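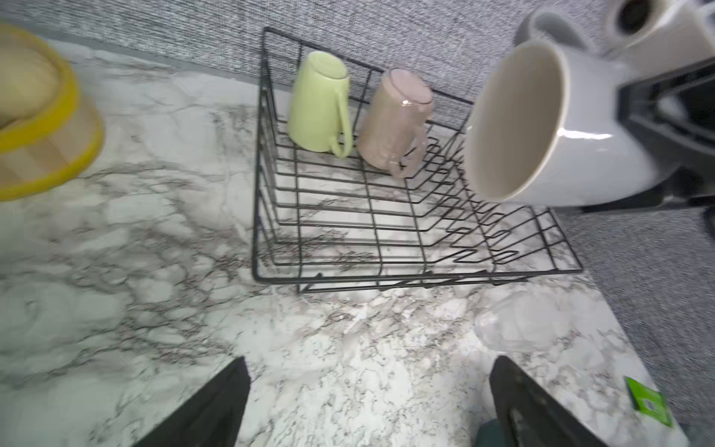 Figure 2. Mugs in a dish rack.

4.3 Setting the signature goal and closing rules

Complete this section before the petition is published. A petition in Draft status can be previewed by its organiser but can't collect signatures.

1. Sign in to Rament and open My Petitions.
2. Select the petition, then choose Settings > Goal.
3. Enter the signature goal as a whole number. The default is 1,000.
4. Under When goal is reached, select Keep open or Close to new signatures.
5. Choose Save. The progress bar on the preview page updates to the new goal.

Note: With Keep open selected, the counter continues past the goal. A petition with a goal of 1,000 may therefore display 1,263 signatures.

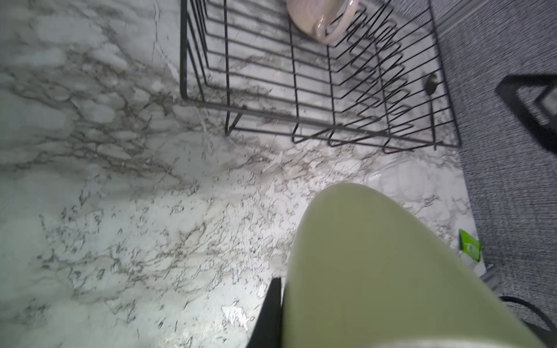 6. Under Co-organisers, enter the email address of each person authorised to edit the petition text. A maximum of two co-organisers is permitted.
7. Under Recipient, enter the name and office of the decision-maker. Use the title as it appears in the council or ministry directory.
8. Choose Publish, then confirm.

Caution: The petition text is locked when the first signature is verified. Later changes must be posted as an update, and the original wording remains visible to signatories.

Caution: Closing a petition can't be reversed. Export the signature list before closing if it is to be tabled on paper.

Unverified signatures are held in the Pending list and are excluded from the counter. To resend the verification email, open Pending, select the entries and choose Resend. For export formats, see section 4.5.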